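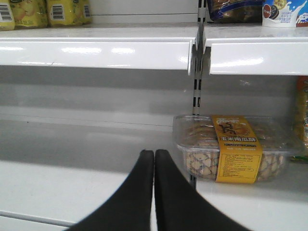 Sunday, 9:40. Bakery shelving, bay 3 and bay 4, shelf pitch and pack fit.

Aim for the day: settle the height of the lower shelves before the rest of the Ikau boxed goods go out, and get a weight limit written down that we can all work to.

Uprights are the slotted type, single column of slots, shared between neighboring bays. Shelves are white with the rounded front lip. Slot pitch checked with the steel rule at three heights, no drift. Bracket hooks seat fully on the left bay. On the right bay the upper bracket needed a tap with the rubber mallet before the hook dropped. Marked it with tape on the underside.

Stock used for fit: the corn pumpkin crisp (玉米南瓜酥), clear rectangular box with lid, mustard paper band around the middle. Cookies sit in rows and can be seen through the sides, so the box wants light from the front and no tall neighbor. Placed toward the rear of the right-hand lower shelf, one end overlapping the upright. Not a good final position. The band reads fine there but the box straddles the line between bays, and the price strip will be ambiguous. Move it fully into the right bay when the facings are set.

Load test, lower shelf, right bay. Sandbags, added from the back forward.
Total load 26 kg, held 40 minutes.
Front lip deflection under 1 mm by feeler gauge.
No creep after unloading.

Good enough for cookies by a wide margin. Hendrik Shezi wants the same test with the load concentrated at the front lip, as happens when people lean on it. Agreed, but on the spare shelf from the Eltberg delivery, not on this one.

Clear height between lower and upper shelf: 418 mm at present. Too generous for single boxes. Dropping the upper shelf two slots still leaves hand room over a stack of three. Four high is possible but the lids are smooth and the top box slides when the one under it is pulled. Keep to three.

Upper left shelf has the yellow packs on it and stays where it is for now. There is a faint scratch near the middle of the lip. Cosmetic. Logged, no replacement.

Lighting: overhead only. The gloss lip throws bright streaks, and the lid rims catch some of it too. Tried the matte strip sample from Escobedo along a short length of spare lip. Streaks gone, but the adhesive lifts at the curve near the bracket. Ask if they make it in a softer backing.

Still open
- lower the right upper shelf two slots, recheck level
- front-lip load test on spare
- shelf tickets for both bays, order ref 577
- clean lips before tickets go on, alcohol wipe, no polish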